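I watch a lot of television in the evening, and last winter I started to write my own short scripts. For this reason I bought Mernia, a program for planning a drama series. I used it for over 18 weeks on one project, a family drama about a high school swim team in a small town I named Grurthorpe. I paid for it myself.

## First steps

The program opens with an empty season board. You choose the number of episodes (I chose 10), and each episode gets a column. In the columns you put cards for scenes, and every card can have a color for the character who leads it. It took me one evening to understand this. The help pages are short, but the English in them is clear, and I was thankful for that. 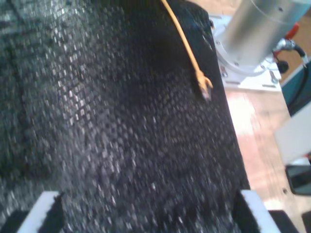 Can you write the full script in it, with dialogue?

You can, but the script editor is the weakest part of the program. It knows the standard layout for scene headings and character names, but it becomes slow in a long episode. I wrote my pilot there and moved the second episode to Lidby, my old editor. The export between the two kept all my scene headings and lost the italics.

What I like most is the character view. You click on a name and you see only the scenes of this person, in order, through the whole season. In my story the younger sister disappeared after episode four and came back in the finale as if nothing had happened. I had read my outline many times and did not see it. For a drama with many characters I would pay for this view alone.

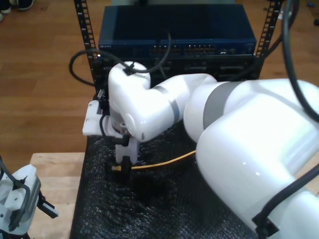 ## What I did not like

The search is poor. My season has 438 cards now, and when I look for the word "pool" I get a list without episode numbers. I have to open the cards one by one.

Also, the notes for a writing partner are in a separate window, and it closes every time you change the episode. My cousin and I tried to work together on a Monday night and we stopped after 2 hours.
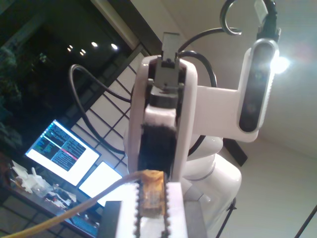 We went back to sending each other long emails, and I copied the good ideas to the board by myself. A cheaper program, Zoubi, does this part better, with comments directly on the card, but it has no character view and its season board is only a simple list.

## My rating

I give it four stars of five. If you write single films, you do not need it. For a series I would buy it again, and I hope they repair the search before I begin my second season.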